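Lista de comprobación: instalación eléctrica provisional y puestos de trabajo
Local: Plitia, planta baja
Periodo: junio
Inspección: Marisol Delacroix
Acompaña: Tài Lương

Clave: C = conforme; NC = no conforme; OBS = observación sin plazo; NA = no aplica.

1. Cuadro general

1.1 Acceso libre al cuadro, sin material almacenado delante. C
1.2 Rotulación de circuitos legible y actualizada. NC
Comentario: dos circuitos del lado del patio conservan la rotulación anterior a la reforma. Se corrige con el esquema unifilar a la vista, no de memoria.
1.3 Disparo de diferenciales con el pulsador de prueba. C
1.4 Tapas y obturadores colocados. C
1.5 Sin olor a quemado ni decoloración en bornes. C

2. Tomas de corriente y regletas

2.1 Tomas fijas sin holgura en pared. NC
Comentario: la toma 8 gira al extraer la clavija. Queda fuera de servicio, con cinta y etiqueta, hasta cambiar la caja de empotrar.
2.2 Regletas sin conexión en cascada. C
2.3 Regletas con interruptor y toma de tierra. C
2.4 Ninguna regleta bajo alfombra o tejido. OBS
Comentario: la del mostrador queda parcialmente tapada por la cortina cuando esta se recoge. Acortar la cortina o fijar la regleta al zócalo.

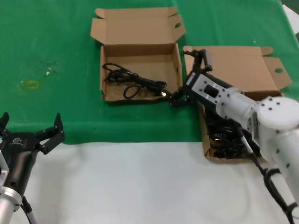
3. Cables sueltos y prolongadores

Se revisan uno a uno, desconectados y extendidos en toda su longitud, buscando cortes, aplastamientos y reparaciones con cinta. Los prolongadores Multgate llevan etiqueta de revisión en el extremo de la clavija; los que la han perdido se tratan como no revisados. Para el almacenamiento se admite el enrollado en vueltas amplias, como el cable negro dentro de su caja de cartón, y se rechaza el plegado en haz apretado con brida. El conector no debe quedar doblado contra la pared del envase.

3.1 Cubierta exterior íntegra. C
3.2 Clavijas sin contactos doblados ni oxidados. NC
Comentario: un prolongador retirado. No se repara; se corta la clavija antes de desecharlo.
3.3 Etiqueta de revisión presente. OBS
Comentario: faltan 2. Khang Bạch las repone.
3.4 Enrollabobinas extendidos por completo durante el uso. C

4. Recorridos de paso

4.1 Cruces de pasillo con canaleta de suelo. C
4.2 Canaletas fijadas por ambos extremos. NC
Comentario: la de la entrada se levanta por el lado de la puerta. Plazo: 10 días.
4.3 Alumbrado de emergencia operativo al cortar el circuito. C
4.4 Cables aéreos sobre zona de carga. NA

Pendiente de la visita anterior: el informe de puesta a tierra de Mitsotakis-Vlachou sigue sin adjuntarse. Lo reclama Kumiko Oshima.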